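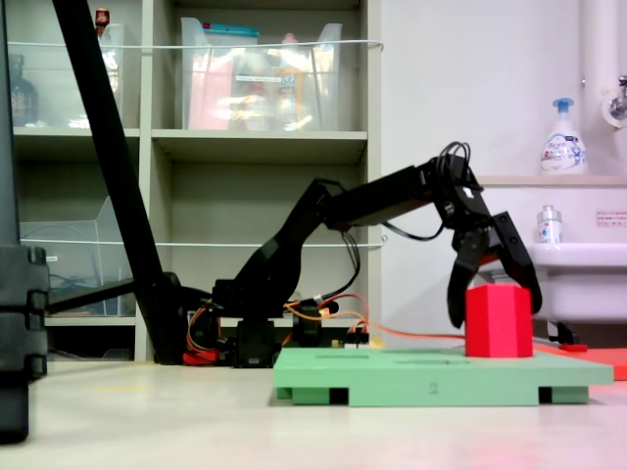
Side view of the arm with its gripper open around a red block on the green board.

Studwood: a small set of block-handling recordings

Welcome, and thank you for stopping by! Studwood is the recording set behind our Drasis experiments, where we ask how much a policy gains from seeing the same kind of task through 2 views, one from the side and one from overhead. It holds 2,694 episodes, all teleoperated, and we've tried to keep the layout friendly to anyone who just wants to load it and poke around.

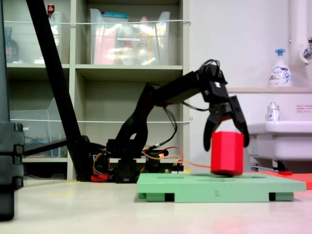
Grasp approach is the part we care about most, and it's where the labels took us the longest. We mark an approach as begun once the open fingers straddle the block, even if they sit at different heights. With a tall hexagonal block like the red one, the tips can stop well above the board, so please don't read finger height alone as a sign of a grasp (our first labeling script did, and we spent most of March cleaning up after it).

What you get
- Side video and joint positions at 20 frames per second
- Overhead video, matched to the side view by timestamp
- A text instruction for each episode

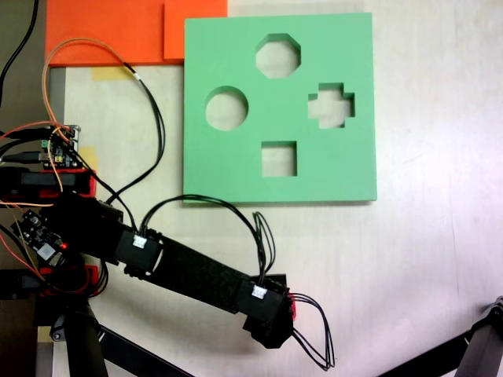

Results so far

Our baseline, Salian, trained on the side view alone, missed the block far more often than the version given both views. Adding the overhead view cut missed grasps by 14 points on held-out episodes, and we were delighted! 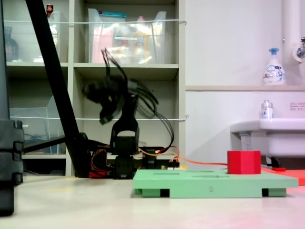 Side view with the gripper blurred by motion.

Blurred frames like these stay in the training split. The Nastent loader has a switch to skip them if you'd like to compare.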